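Zollholm Open Workshop
Introductory Course in Shared Automation
Handout 4: Building and Checking the Sorting Cell

Purpose of this session

Participants will complete the work area for the Rustix sorting cell and carry out the first supervised picking trials. The session lasts 90 minutes. Participants must have read Handout 3 (arm mounting and emergency stop) and signed the workshop safety sheet before entering the marked zone.

1. Preparing the table

The table is built from slotted aluminum profile. The slots are convenient for fastening fixtures, but small items fall into them and thin packets catch on the ridges. Flat cardboard is therefore laid over the part of the table where objects are handled. Used cardboard is acceptable, including pieces with holes or uneven edges, provided that it lies flat and does not slide when pushed by hand.

Bins are placed side by side within comfortable reach of the arm. Each team records the position of the bins in the Gökçe log before any motion is taught. A bin that is moved later must be recorded again, even when the change appears small.

2. Cables

Cables that run along the arm are fastened with ties or clips, leaving enough slack for the wrist to turn fully. Move the arm by hand through its whole working range before closing the last tie. A cable that pulls tight at any point must be refitted. Loops near the wrist should be checked from at least two sides of the table.

3. Choice of objects

Medical supplies are used in this unit. They are light, inexpensive and awkward to grip, and they behave very differently from the wooden blocks used in Handout 2. Stacked face masks require particular care. The ear loops tangle, and a fingertip that enters the stack at a poor angle may lift several masks at once. Thin plastic bags change shape when held and can hide the bins from a camera mounted close to the gripper. Sealed packets are easier to grip, although glossy surfaces may cause false readings under strong light.
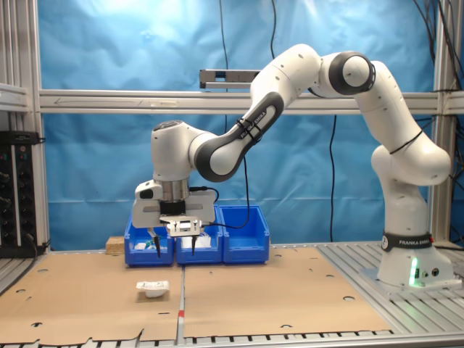
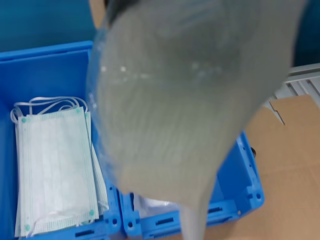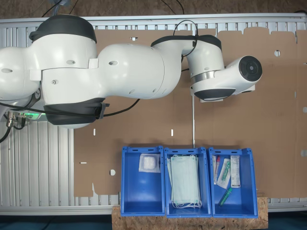

4. Supervised trials

Trials are run at 25 percent speed. One participant holds the stop button and has no other task. A second participant operates the Arnarus control panel and announces each motion before starting it. All others remain behind the floor line.

Each team completes 30 picks. A pick is recorded as successful when one object is lifted, carried and released in the correct bin. Double picks are recorded separately. Failed picks are not repeated until the log entry has been made.

5. Before leaving

Return the arm to its rest position and switch off the control unit. Loose supplies go back on the shelf next to the tool cabinet. Damaged packets may be kept for practice but must be stored apart from the others.

Written work for the next session: submit the completed log with a note, no longer than 2 pages, on the object that gave your team the most difficulty. State what was changed between attempts and what effect was observed. Notes are collected at the start of the session, and late work is accepted only by prior arrangement with the workshop office.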